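Keeping the server tick honest: the Bredon team on Hurnero's multiplayer
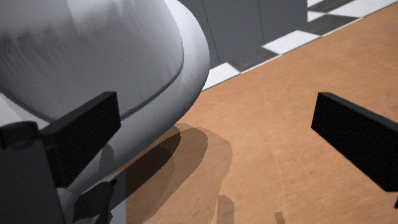 Hurnero is a team-based multiplayer game set in a dockyard called Hulgate, and it is being made by Bredon, a studio of 11 people. Most of the interview was spent on network code, which the studio's lead programmer prefers to talk about. She asked not to be named, as the studio credits its work jointly. We began with the renderer all the same. The pale, glossy band across a darker grey panel is hard to get right, she said, and a rounded shell in light grey and white shows shading faults sooner than a textured one. "With no pattern on the surface there is very little to hide an error. You look at the rim and see whether it gets darker evenly towards the underside."

The game runs on Fraser, an engine written in-house. Its server updates the state of the match 30 times a second. Players on the test branch have asked for a higher rate, and she does not rule it out.

"The rate is one number among several. If the client predicts movement badly, a faster server corrects it more often, and the player feels every correction. We wanted the prediction right first."

Prediction in Fraser covers movement, ladders and doors. It does not cover the cranes, which carry players across the middle of the map. Each crane is run by the server alone and the client draws it a little in the past. A player standing on a crane is attached to it and sends positions relative to the platform. Until March those positions were sent relative to the map, and players slid off the platform whenever a packet was lost.

"It was an old decision from when the cranes didn't move," she said. "We changed the format and had to throw away all the recorded matches. I would have liked to keep them."

Matches are played by two teams of 8. Larger teams were tried and dropped. The limit came from the map, she said, and the server could have carried more. Hulgate has three routes between the gates, one of them under water, and with bigger teams the underwater route was always blocked.

Hit detection is handled on the server, which rewinds the other players to where the shooter saw them. The rewind is capped. A player whose connection is slower than the cap has to aim ahead of a moving target.

"Someone has to lose in that case. Without the cap, it's the person who has already got behind a wall and gets shot there. With it, it's the person with the slow connection. We set the cap at 80 milliseconds on the test branch and we get complaints from both sides."

Bots use the same input path as people and have no access to hidden positions. They hear footsteps through the sound system, at the distances a player would. They are poor on ladders, and there is a fault in which two bots meeting at a hatch will each wait for the other until the round ends. It is fixed in the current build for doors but not for hatches.

Asked about modding, she said the map format will be documented at release and the server program will be available separately, with a text file for its settings. The scripting layer will follow once its function names have stopped changing. The single-player part is a set of practice rounds on Hulgate with bots, and it has no story.

The second map is built but has no lighting yet. It has no cranes.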